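3.2 Who books the desert leg

I went through 771 booking forms from Lurkine, a small tour firm, and I was surprised how few people picked the oasis nights first (most tacked them on after the river cruise!).
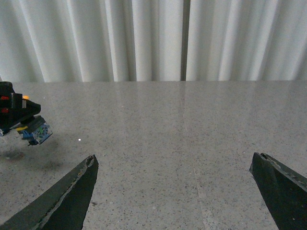

Obsa Tilahun and I then rang 11 of the guides, and they told us much the same thing – guests worry about the long bus ride.

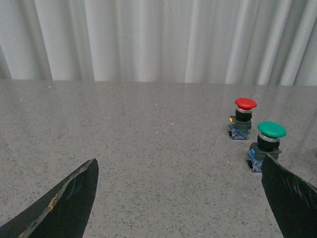
So I split the forms by length of stay, and the two-week visitors were far keener on it.

Figure 2. Tabletop and curtain.

I come back to prices in the next section.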